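Three Baskets and a Marker: Gilmar Peixoto Wants You to Sort Your Recycling at the Table

September 24, 2018
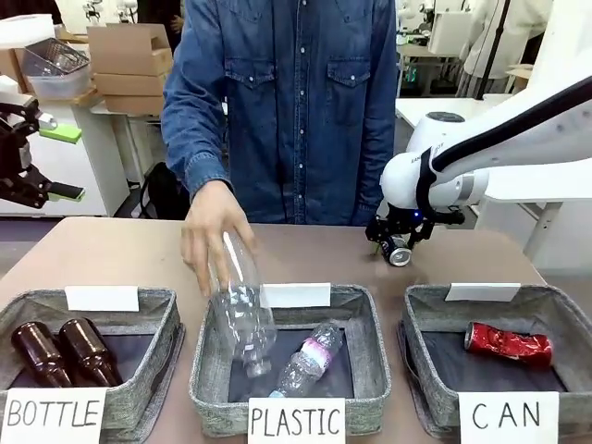 Gilmar Peixoto can talk for 20 minutes about bottle caps before he remembers to offer you a chair. He runs the sorting evenings at Seteo, the neighborhood workshop on the second floor above the old Brisel furniture store, and he has been at it long enough that people stop him in the grocery store to ask where a yogurt tub goes.

"I love that question!" he says. "I had a woman follow me down the cereal aisle with a yogurt tub. She'd been saving it in her purse to show me."

I'd come with a bag of my own, two weeks of empties from a household of three, and I was a little embarrassed by it. Peixoto was delighted. He had it open before I'd sat down and was holding a jar up to the window.

His setup is simple. Gray fabric baskets with a black lining stand in a row at the front edge of the table, and in front of each one is a piece of white paper with a word on it in black marker, all capitals: BOTTLE, PLASTIC, CAN. He's very attached to the marker. Early on, Seteo paid for printed labels, with little drawings and three languages, and he says people stood there and read them like a menu.

"One word," he says. "One word, big letters. If you have to lean in, I've lost you. You're going to put your thing in whichever basket is closest and go home."

I asked the obvious question, the one he says everybody asks within five minutes. What do you do with a plastic bottle? There's a basket that says BOTTLE and a basket that says PLASTIC, and a water bottle would seem to have a claim on both.

He laughed so hard he had to put the jar down. "Yes! That's the argument! I've heard married couples have that argument for half an hour."

The rule at Seteo is that material wins. BOTTLE is for glass — brown, green, clear, it doesn't matter — and a plastic bottle goes in PLASTIC. He knows the sign could say GLASS, and people tell him so all the time. He tried it in February, for the whole month, and he says the trouble was drinking glasses. People brought in chipped tumblers, a casserole lid, and once a piece of a mirror, and none of it belongs with bottle glass because it melts at a different temperature.

"So I changed it back," he says. "Now I get a little argument about water bottles, and I'm happy to have it, because after the argument they remember. A mirror in the glass, that's a bad day for somebody down the line."

The baskets themselves came from Won, a closet and storage shop across the street that was clearing out a color it couldn't sell. Peixoto bought 40 of them. Some went to the school, some to the apartment building on the corner, and a stack of them lives under the stairs at the workshop, where his coworkers would like it to stop living. He prefers fabric to the hard plastic tubs most towns hand out. Glass goes in more quietly, for one thing, and he lays it down on its side so that it doesn't topple when somebody bumps the table. The baskets are also light enough for a child to carry when they're full of cans, and he's a big believer in letting kids do the carrying.

"My daughter was the can person in our house from the time she was four," he says. "That was her title. You did not touch the can basket without talking to her."

He does have opinions about cans. He likes them crushed at home, where space is tight, but he tells people to check with whoever does their pickup before they stomp on anything. Some sorting plants have trouble with a flat can, he says, and would rather have it whole. For his own table he takes them either way. Crushed or round, with a paper label or without, a can is a can, and he says it's the basket where he sees the fewest mistakes.

Plastic is where he slows down. He had me pull every piece of it out of my bag and line it up, and then we went through it together, which took most of an hour and was a lot more fun than it sounds. The soda and water bottles were easy. He wants them empty, and he has a whole demonstration for it: turn the thing over, hold it there, wait. "People shake it twice and they think it's empty," he says. "Give it a second. Let it drip in the sink, have a sip of your coffee, come back." The label can stay on. So can the cap, as far as Seteo's pickup is concerned, though he remembers when the advice was the opposite and he doesn't blame anybody for being confused.

The black takeout tray he turned over a few times and set aside. So did the lid from a salad, the crinkly sleeve off a pack of crackers, and a pump top from some hand soap, which has a metal spring in it. I'd been putting all of those in my bin at home for years, and I said so.

"Everybody does!" he said. "It's a hopeful thing to do. You're holding it and you think, well, maybe they can use it. I get that. But it's okay to let the tray go in the trash. You're doing the other ones right."

That's very much his way with people. I watched him with a couple of regulars that evening and he didn't correct anyone from across the room. He'd wander over, pick the thing up, say something nice about it (he admired a vinegar bottle for its shoulders) and put it where it went. The regulars have started doing the same with newcomers, and I heard one man explain the mirror story almost word for word.

Before the workshop, Peixoto spent years doing inventory for Retetti, a restaurant supply company, and he gives that job full credit for how his table works. A stockroom, he says, teaches you to put the container where the hand already is. At home he thinks most families set themselves up to fail by keeping the recycling in the garage or out on the back steps, so everything piles up by the sink until someone gets annoyed and throws it all into one bag. He'd rather see small baskets on a counter, or on the end of a table, emptied often.

"Small is good. Small gets full, and full makes you get up and do something about it," he says. "A giant bin, you can ignore that for a month. I've done it! I had one at my old place, and I'm not going to tell you what was at the bottom."

He suggests starting with whatever you have. Shoeboxes work, paper grocery bags work, and a drawer works if you're brave. Write the word on a sheet of paper and stand it in front, where you'll see it as you reach. He'd leave it a week before deciding whether the order is right, then swap things so that the one you use most is closest to your good hand. In his own kitchen that's cans, on the right. His wife is left-handed and has asked him several times to reconsider.

The sorting evenings have grown a lot. Seteo now sees about 300 people over a season, and a few of them come without any recycling at all, just to sit and talk. There's coffee, and somebody usually brings a cake. Peixoto would like to add a table for batteries and light bulbs next, if he can find a pickup that will take them, and he's been writing letters. He also wants to do something about corks. He doesn't know what yet, but he has a great many corks.

I asked whether he ever gets tired of it, the same questions about the same tubs and caps. He thought about it while he rinsed out my jar, which I'd forgotten to do.

"There's always one I haven't seen," he said. "Last time it was a toothpaste tube with a bottle cap on it. Beautiful! We passed it around the whole table."

My bag went home nearly empty, with the takeout tray and the pump top in the bottom. I moved our bin in from the garage the next morning and put two shoeboxes on the counter beside it. My son wrote the signs, and he has already spelled one of them wrong.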